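Notebook > Wulby > Balance tests > May, entry 64

May, 4:10 pm

Picking up from entry 63. Tullio still says the Frost Hound in the Drarkovton swamp does more damage at night. I don't believe it. The wiki page says it too, but the line was added by someone with three edits and no source, and every guide since has copied it.

Setup: clean save, build 113, normal difficulty, starter armor, no charms. Let the hound land 60 bites by day and 60 by night, same spot by the broken bridge. Randi logged the numbers off the debug overlay and I did the standing around.

Day and night averages came out the same to the first decimal. Spread a bit wider at night, but two of those bites were crits, and crits are on a flat roll as far as we know. Took them out and the gap closed.
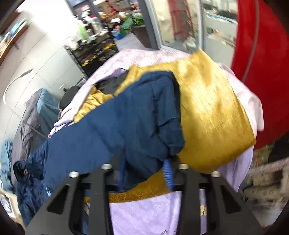

What does change at night is the pack size. By day you get one hound, sometimes two. After dark we had three on us before I could reach the bridge, so of course it feels like it hits harder. Tullio's clip shows exactly this — pause it near the end and there's a second hound behind the reeds.

Not ready to edit the page yet. Things I don't trust:
- overlay rounds down, or seems to
- we only tried normal. Hard may have its own table
- the charged version from the Ayele crypt shares a name in the files, and I can't rule out that the old claim was about that one

Randi wants to call it settled. I'd like the hard run first, with somebody else playing, as I know what answer I'm hoping for.

Also, the "weak to fire" tag: same editor, same lack of source. Torch did normal damage, twice. Leave for entry 65.

3 comments | 2 shares

Tullio Fontana
Fine, but I was on hard when I recorded that clip. Run it there before you bin my theory.

Lino Dal Bello
Fire tag was true before the swamp patch. I have an old save if you want it.

Randi Sjögren
Overlay does round down. Raw log is in the shared folder, same averages.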